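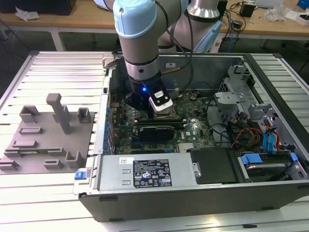

Unit 4: Thermal Resistance in Series

Heat leaving a solid body through stacked layers follows the same arithmetic as current through resistors. Each layer has a resistance R = L / (kA), with L the thickness, k the conductivity and A the area normal to the flow. Contact faces add their own terms, and these are often the largest in the chain. A desktop tower laid on its side with the case open, green motherboard facing up, is a convenient layout for tracing the path: die, lid, paste, sink, air.

Worked case. A source gives off 15 W through a total resistance of 4 K/W. The temperature rise over ambient is 60 K. Halving the paste thickness halves one term only - the sum changes far less.

Limits. The model assumes steady state and one-dimensional flow. Spreading resistance is covered in Unit 5.

Problem set due Sep 11, 2025. Show units at every step.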